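Visit report: Tretwood open day, 6th May

Two of us drove out to Tretwood to look at the hand-held gripper kit they have had on offer since September. We are weighing it up against the Litus package, which we trialled last year and sent back.

Rimantas Avotiņš met us at the door and took us straight through to the demo booths. The kit is sold as a pair of grippers, with soft pads on the fingers, printed markers for tracking and a camera on each unit. You hold one, do the job yourself, and the recording is used to train an arm. Setup took 8 minutes by my watch, including a restart when the software didn't recognise the second unit.

The tasks were household ones, small items on a tabletop, a toothbrush and toothpaste in a mug and so on.
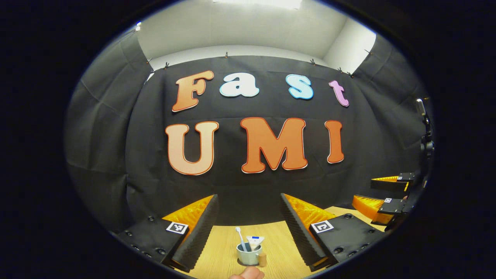
My colleague Uldis Eglītis had a go first and found the grip heavier than he liked. I have smaller hands and had no trouble, though I wouldn't want to do a full shift with it. The foam pads are sold as spares in packs of 2, and Rimantas said customers doing a lot of recording should keep extras on the shelf.

Support is the weak point. Repairs go through Mekine, and the quoted turnaround is 3 weeks - too long for us without a loan unit. Rimantas said he would ask.

The printed manual runs to 412 pages and has no index. We were given a copy each. Uldis has asked for a written quote with the loan unit included, and it should go to Jankauskaitė for costing once it arrives.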